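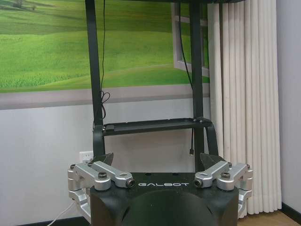 Black Metal Frames: A Gallery for the Unconvinced

Every furniture store in the Mowat district seems to have gone over to black metal frames in the last couple of years. Shelves, desks, benches, coat stands, beds. The sales copy says "industrial" and "timeless" in the same sentence, which ought to make anyone suspicious. I have bought more of it than I meant to, and Mei Doucet, who shares the workshop and most of the bills, has bought the rest. We decided to put it all on one page with our complaints attached. Click a title for the larger version. Prices are what we paid, before tax.

Skavstead shelf, tall
Sold as "no wobble, guaranteed." It wobbled. A folded piece of cardboard under the back left foot fixed it in a minute, and I would like to know what the guarantee was for.

Skavstead shelf, short
Same line, same bolts, and for some reason this one stands perfectly straight. I don't trust it yet. Ask me again after a winter.

Gendska workbench
$341, and the most expensive thing on the page. The frame is fine. The top that came with it bowed in the first July, so we threw it out and put an old door on. You could skip the Gendska part altogether and buy legs and a door.

Gendska workbench, underneath
The crossbar everybody praises in the reviews is exactly where your knees go. I assume the people reviewing it were standing up.

Prukis side table
Claimed load is "heavy duty," with no number anywhere on the box, the leaflet or the website. I wrote to ask for one and got a discount code back.

Prukis side table, corner joint
The finish chipped when we tightened the bolt, and we were using the little wrench out of their own bag. Touch-up paint covers it if you don't look too closely. Mei says it's invisible. I can see it from the doorway.

Coat stand, brand unknown
Came from a yard sale and has no label. It's heavier than anything we bought new and it has never leaned. Draw your own conclusions.

Skavstead desk
Mei's pick, and she still defends it. The legs are good and the drawer is not. It sticks every humid morning and she has learned to open it with a sort of hip movement that she says is no trouble at all.

Skavstead desk, cable tray
An optional extra. Holds one power strip if the power strip is small. Ours wasn't, so there's tape.

Prukis wall rack
The template for the drill holes was printed a little off scale, so check it with a tape measure before you touch the wall. We checked it afterward. There is now a calendar hanging over two of the holes.

Gendska stool
Looks the part. After 5 minutes on the flat steel seat you'll want a cushion, and then it looks like every other stool with a cushion.

Gendska stool, feet
Plastic caps, and one had already split when we opened the box on a Thursday. The replacement took so long to arrive that I'd cut one from a rubber stopper by then. The rubber one grips better.

Leftover hardware
Bolts, washers and wrenches from all of it, kept in a coffee can in case they fit something. So far they haven't. Each brand has its own idea of a bolt length.

A note on the finish, since people write in about it: matte black shows dust. The catalogs photograph it clean and under nice soft light, and at home it goes gray along every flat edge by the weekend. A damp cloth is enough. The special Prukis spray smelled like lemons and left streaks, and I don't see what it does that water doesn't.

Would we buy any of it again? Mei would take the desk. I'd take the coat stand, if I knew who made it.

Back to all galleries
Next: Folding chairs, and whether they do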